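Reading Habits in a Shared Student House: Project Report
Hiyori Hosoda, Community Studies, second year 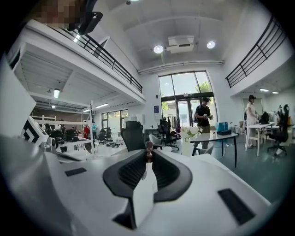 I chose this subject after a class in March on how people use their free time. Most of the studies we read dealt with families or with older people living alone. I wanted to know how much students read when they don't have to, and whether living with other people makes a difference.

Method

I gave a paper questionnaire to 33 students in two shared houses, Kuroda House and Brindik Court. Both are a short walk from the main library. The questions covered what people read, where they read it and what stopped them. Course reading was left out. I also held a longer talk with one person from each house. I have not used their names.

The forms went out on a Tuesday evening and were collected from a box in each kitchen. A few came back with questions left blank, and I kept these in and used the answers that were there.

Findings

Novels were the most common choice, followed by news on a phone. Comics came up more often than I expected, mostly at Brindik Court, where there is a shared shelf in the hall. People there said they picked things up on the way past. Kuroda House has no shelf and books stay in bedrooms.

Bed was the usual place to read. Hardly anyone used the common room, and noise was the reason given most. One person wrote that opening a book in there "looks like you want to be left alone".

When asked what got in the way, people named tiredness, part-time work and their phones. The person I spoke to at Kuroda House had read more than 70 pages on a long train journey and then nothing for the rest of the month. She said she needed a stretch of time with no signal.

Problems with the project

The word "reading" should have been explained better. Some people counted recipes and messages and others did not, so the answers are hard to compare. The houses also differ in age and size, and the shelf may not be what matters. I would have liked to put one in Kuroda House and ask again later, but there was no time before the hand-in date.

The questionnaire and the blank consent form are at the back of the folder.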